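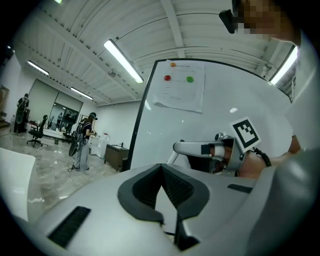

The whiteboard, with its one sheet of paper taped up top.

3 min read

I will defend the office whiteboard until they carry me out with it. A plain board on a thin black frame, one printed page taped near the top, and you've got a better planning tool than anything I've had to log into at Brukine (and I've logged into plenty!).

Florante Cabanatuan, who sat across from me for years, wanted ours replaced with a big touchscreen. The quote came to $4,000. I asked him what it did that a marker couldn't, and he said it saved everything. Well, sure – but I don't want everything saved! Half of what I write up there is dumb, and I like being able to wipe it off with my sleeve before lunch.

And the taped-up paper, I love that too. People complain it looks messy. I say a page on the board gets read by whoever is standing there waiting for somebody else to finish talking. The same page in an email goes to 37 people and maybe my boss opens it.

We kept the board. Florante still brings up the touchscreen every November, and I still hide the good markers in my desk.

We use cookies to improve your experience. Accept | Manage settings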